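Can machines do the household chores yet? Project report, Trorkier group
Gemma Ellwood, Dennis Bunting

Task 3: tidying a desk

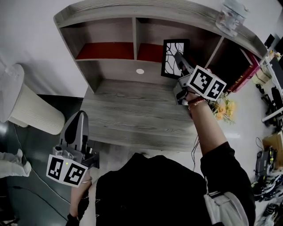 Results so far

Job was to straighten the black framed picture on the desk, next to the yellow-orange flowers. With hand grippers, two of us tried it, both managed. Arm on its own got it 2 times out of 6, knocked the flowers over twice. Slow aswell.

Still to do

Dusting the cubbies. Bin. Dennis to redo the timings in August, the first lot were wrong.

So not yet, for desks anyway. Shelf stacking is in task 4, Gemma is writting that one up.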